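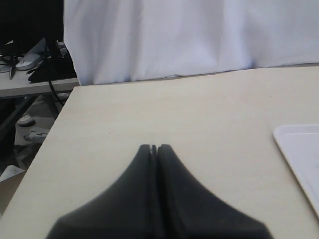

4 Setting up the Lenz slide drying cabinet

Read section 2 (Electrical supply) before starting. The cabinet is for stained or unstained glass slides only. Do not load culture plates, swabs or sealed specimen tubes.

4.1 Placing the cabinet

1. Stand the cabinet on a level bench that can carry its full weight. Leave 45 mm clear behind the rear vent.
2. Turn the four feet until the bubble in the door frame sits between the lines.
3. Fit the drip tray with the lip facing the door.

Note: The cabinet must not share a socket strip with a centrifuge. The 1130 W heater may trip the strip when both start together. 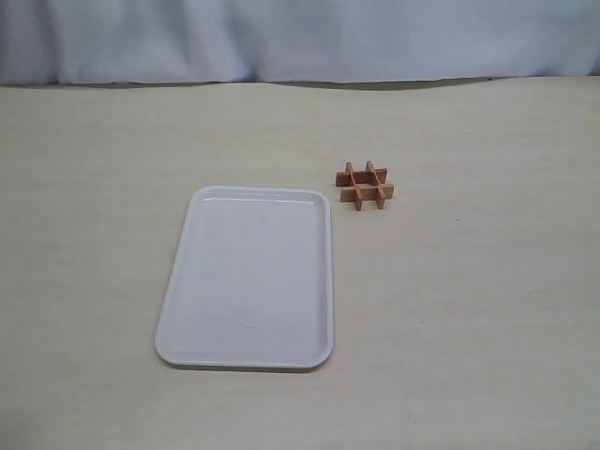 4. Connect the mains lead and switch on at the rear. The display shows the software version, then the word WAIT.
5. Leave the door shut until WAIT clears. Opening it early restarts the self-test.

4.2 Setting the temperature

1. Hold SET until the reading flashes.
2. Use the arrow keys to choose the working temperature given in your laboratory's staining procedure.
3. Press SET again to store the value. If no key is pressed, the old value is kept.

CAUTION: Slides wetted with alcohol or xylene must drain fully in a fume cupboard before they go into the cabinet. Solvent vapour can ignite on the heater.
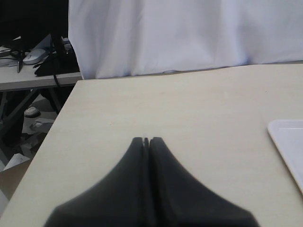

4. Load the racks from the bottom shelf upwards, labels towards the door. Do not let slides touch the side walls.
5. Start the timer. The fan runs on after the heater stops and cannot be turned off separately.
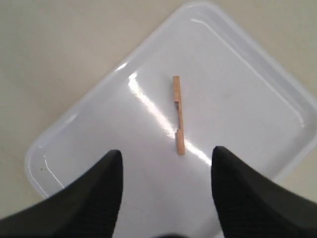

4.3 Fault codes

E2: door open or latch not engaged. Close the door and press SET.
E4: temperature probe not found. Switch off, unplug and call service. Do not use the cabinet with E4 showing, even if it appears to heat normally.

Ornolen Laboratory Equipment, Skasdale | Service desk: Remigiusz Ostrowski | Issued 9/17/26 | © Ornolen | Back to top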